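Two-arm cell: right arm re-picks an item that is already in the tray

Asked in Perception and Planning
Last updated 7 Jun 2024
157 views - 2 shares

I have a two-arm table setup doing a sorting task with hand tools. Both arms have a wrist camera and there is one fixed camera over the table. The task is to collect all the scissors into the tray and then go home. Detection and grasp poses come from a package called Gondine that a former coworker set up, and motion planning is Zustell with mostly default settings.

The picking is fine. My problem is the end of the task. When most of the scissors are in the tray, the right arm goes back over the tray, picks one up, and places it in the tray again. It can do this for a long time. Sometimes it stops by itself and I don't know why. The left arm meanwhile waits for the right arm to clear, so whatever is still on the table never gets done.

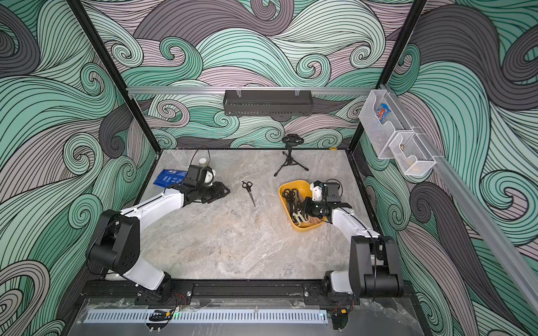 Gondine has a region filter and I have set it. The region is a polygon in the table frame that leaves out the tray. When I log the detections from the fixed camera the filter works and nothing in the tray is passed on. When I log the wrist camera detections they come through with no filtering at all, so with the gripper above the yellow tray the three pairs in it are all reported as free objects, the same as the pair lying out on the marble between the arms. I tried giving the wrist camera its own polygon in pixels but of course the camera moves, so that only works at one pose.

Things I have tried:

Raising the confidence threshold. It then misses the pair with the light handles and still re-picks the black ones.

Turning off the wrist camera detections completely. The re-picking stops but grasps get noticeably worse, especially when two pairs are close together.

Adding a delay after each place. No change.

Is there a normal way to do this? I would like to keep the wrist cameras for the grasp. I can write Python but I did not write the original pipeline and I'm a bit nervous about changing the message types.

2 answers

Answer 1 (accepted) - Dardo Troncoso

Your filter is being applied in the wrong place. It runs per camera, before the detections are turned into table coordinates, and the fixed camera only works because its transform never changes. Move the filter so it runs after everything is in the table frame. You don't have to touch the message types for this.

The order I would use is:

1. Detect in each camera.
2. Look up the wrist transform at the time stamp of the image, not the latest one. If you use the latest one, the arm has already moved on and your points will land a few centimeters off, which near the tray rim is enough to put an item on the wrong side.
3. Project to the table frame.
4. Merge detections from all cameras that are close together and have the same class.
5. Test each merged object against the tray polygon. Inside means done.

Step 4 matters more than people expect. Without it you get two copies of one object, one from each camera, and if only one copy is inside the polygon the planner will take the other.

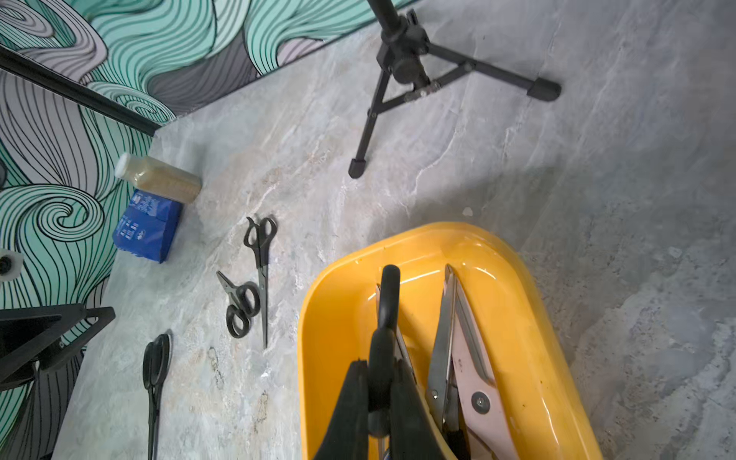

For step 5, don't test only the center of the bounding box. Scissors are long and thin, and the center of the box can sit well away from any metal or plastic when they lie diagonally. Use the mask if Gondine gives you one and take the fraction of mask points inside the polygon. I call it placed above 0.7 and free below 0.3, and in between I keep whatever the last state was. That last part stops the flicker, and I suspect flicker is also why your loop sometimes ends by itself.

Also grow the tray polygon outward a little. A handle resting on the rim is higher than the table, so if you project onto the table plane it will come out shifted away from the camera. If you have depth, use it and you can skip this.

Then separate the two jobs. Let the fixed camera and the merged list decide WHAT to pick. Let the wrist camera decide HOW to grasp it, and only accept a wrist detection if it is near the target already chosen. When the right arm is placing, there is no target, so its wrist detections should be ignored for selection no matter what it sees.

On the left arm waiting: that is a separate thing. Zustell by default reserves the whole shared zone for whichever arm asked first, and holds it until that arm reports idle. Your right arm never reports idle. Once the loop is gone the left arm should get its turn, but I would still set the reservation to release after each place. Look for the release option in the zone config.

Before changing code, record one bad run and replay it offline. You can check steps 2 to 5 without moving anything.

Answer 2

I had something like this in December with Istora and we just put a counter in. After 7 picks it stops. Works for us because we always put out the same number of parts. If your number changes it won't help.

You could also try a different color tray, ours gave reflections and we got fake detections. Ostrowski's old tutorial has a part on masking by color, but I can't find the link now.

Comments (2)

Original poster: Moving the filter after the transform fixed most of it. It was using the latest transform, as you said. I had one more re-pick from a pair hanging over the rim and growing the polygon took care of that. I haven't done the mask fraction yet because our config only outputs boxes. Is there a switch for masks or is it a different model?

Dardo Troncoso: Different model file, same node. Change the path and set the output type to mask. It is slower, so run it on the fixed camera only and leave the wrist ones on boxes to begin with.

Contact - Terms - Copyright of each post stays with its author - Back to top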